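飞度第三代（GK5）手动挡改液压手刹与后刹平衡记录，分条发，共十二条。车是自己的，只跑场地和封闭山路，不上公共道路。

1/12
先交代基础状态。发动机和变速箱全部原厂，前刹换过大一号的浮动卡钳，后轮保留原厂鼓刹。问题在于后刹介入偏晚，长下坡重刹时车头下沉明显，后轮几乎不分担制动力。去年在 Prillwood 练习场跑过一天，前片温度比后侧高得多，片子磨损也不成比例。

2/12
目标有两个：后轮制动力占比提高，同时保留雨天的余量。方案对比过三种：后鼓改盘、更换后蹄片配方、加装可调比例阀。最后选了前两项一起做，比例阀暂缓。ABS 的液压单元自带电子制动力分配，再串一个机械阀，标定关系会变得很难判断。

3/12
后盘总成用的是 Flonon 的套件，含支架、卡钳、盘片和手刹拉线转接头。整套标价 1,093，不含油管。支架为铝件，螺栓孔位与后轴端面对得上，但中心定位台阶偏浅，装之前要把轴头端面的锈清干净，否则盘片端跳会超差。

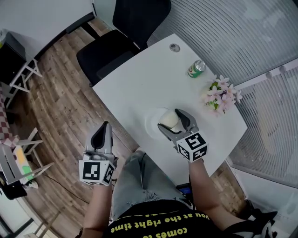 4/12
拆装顺序：先松手刹调节螺母，再拆鼓，拆蹄片，拆分泵。分泵油管接头多半咬死，提前一晚喷渗透剂，用油管专用扳手，开口扳手容易滑角。拆下来的油管口立刻用橡胶帽堵住，总泵油壶不要放空。ABS 泵进空气以后需要诊断仪驱动排气，很费时间。

5/12
端跳测量。百分表磁座吸在减震器下叉，表头打在盘面外缘向内 10 毫米处，五颗螺母按规定力矩装好垫圈再转盘。左侧一次合格，右侧超差。把盘片相对轮毂转过一个孔位重新测，读数降下来了，再转一个孔位又升高，于是停在第二个位置，用记号笔在轮毂和盘片上各画一道线。

更正：上一条写成五颗，GK5 是四孔，4×100。谢谢 Noel Gatchalian 指出。

6/12
油管换成不锈钢编织管，总装后打方向、压缩悬挂各走一遍全行程，确认与弹簧座和后梁不干涉。右后那根稍长，在后梁上加了一个带橡胶衬的管夹。不要用扎带直接勒在编织层上，振动以后会磨。

7/12
排气顺序按维修手册执行，不要凭经验套用别的车。两个人操作，一人踩，一人拧。放油螺丝关紧之后再松踏板。第一轮换下来的油颜色很深，第二轮才转清。踏板行程排完比原来略长，这是后卡钳活塞面积大于原分泵造成的，不属于进气。判断方法：踩住保持一分钟，踏板不应继续下沉；连续踩三次，高度不应逐次升高。

8/12
手刹。首条写了“液压手刹”，这里说明：本次只预留了支架位置，实际仍使用拉线。原因是独立主缸要串进后轮管路，而这台车是对角双回路，左前右后一路，右前左后一路，需要双缸才能不破坏冗余。Mostafa Kabbaj 做过一台单缸并联的，两条回路在后桥合并，任意一处漏油整车失压。这种接法不建议照搬。

9/12
磨合与标定。新盘新片先在 Cekville 的空场做温和减速，每次从中速降到低速，不停死，中间留出滑行散热时间，做完一组后开十分钟不踩刹车。随后再提高初速。全停状态下不要踩着刹车等，热片压在一个位置会在盘面留下不均匀的转移膜，之后表现为抖动，容易误判成盘变形。

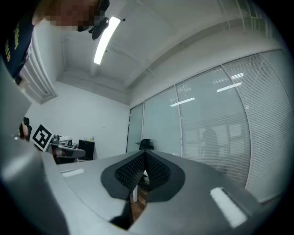
10/12
数据。周日下午在同一段下坡对比改前改后，轮胎、胎压、油量一致，温度用贴在卡钳上的变色片读峰值。

改前：前盘热得快，第二趟末段踏板开始变软，后鼓外壳温度低。
改后：前卡钳峰值 469 华氏度，同样两趟未出现踏板变软。后卡钳温度上来了，但仍低于前侧。
ABS：干地 90 公里/小时重刹，介入点略有后移，车身姿态更平。湿地没有做满，只试了低速，后轮无提前抱死迹象。

样本很小，只能说明方向，不能当结论用。变色片读的是卡钳表面，与盘面温度不是一回事，不要和红外枪数据混着比。

11/12
几个常见问题合并回复。

问过后片型号的：用的是 Lo Presti 的街道配方，低温咬合正常，粉尘偏多。赛道配方冷态摩擦系数低，后轴本来温度就上不去，装了等于减少后轮制动力，与目标相反。

问要不要换总泵的：暂不换。加大总泵缸径能缩短行程，但踏板力会上升，真空助力器的比例也要重新看。目前的行程可以接受。

问轮圈的：原厂 15 寸能装下，卡钳与轮辐内侧间隙够，配重块要贴在避开卡钳的一侧。16 寸以上没有这个问题。用粘贴式配重的，装轮后手转一圈听有没有刮擦。

问重量的：每侧增重没有精确称，簧下质量肯定增加了。后减震阻尼未调，过连续小坎时后轴反应比原来略钝。

12/12
待办：
一、跑满一千公里后复紧支架螺栓，检查防松标记。
二、复测右侧端跳。
三、湿地重刹补测，要等场地洒水。
四、手刹拉线初期会伸长，复调一次。
五、前片换成与后片同系列，再看前后温差。

支架图纸不外发，孔位尺寸以各自车上实测为准。后续数据六月接在这一串下面更新。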